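Brick splashback behind cooktop - seal it, glass over it, or leave it?

Home Help Board > Kitchens and Laundries
Posted 6 Dec 2020

tassiegumnut
Hi all, quick one hopefully. Bought a unit in Nuvirmont in May, finally getting round to the kitchen. There's a brick wall behind the cooktop, painted white by whoever had it before us. No tiles, no glass, just paint on brick. Mortar lines are already going yellow down low and theres a greasy patch I can't shift with sugar soap.

Options as I see them:
- clear sealer over the paint
- strip it and start again
- sheet of toughened glass over the lot

Quote for the glass was $2,523 fitted from Bustell, which made me choke a bit. Stripping quote hasn't come back. Cooktop is electric, no gas, if that matters. Rangehood is ducted outside and works fine.

Would really like to keep the brick look. Has anyone sealed painted brick near a cooktop and had it last? Also do I need to degrease first or does the sealer not care. Rental inspection isn't an issue, we own it. Cheers

mortarandpestle
Sealer definitely cares. Degrease first, twice, or you'll lock the grease in and it'll peel off in sheets by winter.

What I did at ours (painted brick, electric cooktop, been up four years):

Turn the cooktop off at the switchboard, let it go cold, cover it. Old towel then a bit of ply. I scratched mine with grit, don't be me.

Stiff nylon brush, not wire. Wire leaves bits behind and they rust through the paint.

Degreaser from the paint shop, the proper stuff, diluted as per the label. Work bottom up so you don't get runs. Rinse with clean water and a sponge, change the water heaps. Then do the whole thing again.

Leave it a few days to dry. Brick holds water for ages, esp in the joints. I put a fan on mine.

Touch up the yellow joints with a stain blocker, small brush. If you skip this the yellow comes back through.

Two coats of water based clear, satin. Matt looks nicer but grips every splatter. Check the tin for the heat rating and whether it can go over acrylic - some can't. I used Votach satin, it was fine, bit milky going on but dries clear. The 2 litre tin was plenty.

Windows open the whole time. Don't cook for as long as the tin says, we lived on toasties and takeaway.

After that just wipe it after you fry anything. The joints are the pain, flat face of the brick comes up easy. Old toothbrush.

Only thing I'd add is check what paint is on there. If it's an old place and it might be lead, don't scrub or sand till you've tested it. Test kits at the hardware store, not dear.

Open shelf near the cooktop, while I'm at it: if you've got one, everything on it goes sticky. Use jars with lids and wash them when you do the wall.
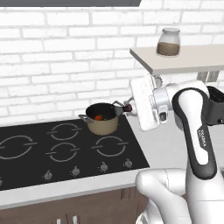
guimaraes_tiling
Bit biased, I do tiling and glass (Guimarães, we're out past Nuvirmont). Few points the above didn't cover.

Stripping painted brick indoors is a horrible job. Chemical stripper, poultice, mess for days, and you often find they painted it because the brick was rough underneath. I'd quote 4,000 and up for it and I'd be hoping you said no.

Glass: you can see the brick through clear glass, so you'd keep your look. But it has to stand off the wall a touch on uneven brick, and the edges want sealing or grease gets in behind and you're stuck looking at it forever. Your quote is not silly for toughened with powerpoint cutouts. Ask if it's one piece or two and where the join lands. Low iron glass if you go that way, ordinary glass looks green over white.

Cheaper middle option is a smaller panel just behind the cooktop and seal the rest. A customer's came to $211 for the glass itself, unfitted, small one. Looks ok.

Check the clearance rules for your cooktop before fixing anything, it's in the install manual. Electric is easier than gas but read it anyway.

bluebanksia
just repaint it every couple yrs?? wash and wear semi gloss, takes an arvo. mums done hers like that forever and it looks fine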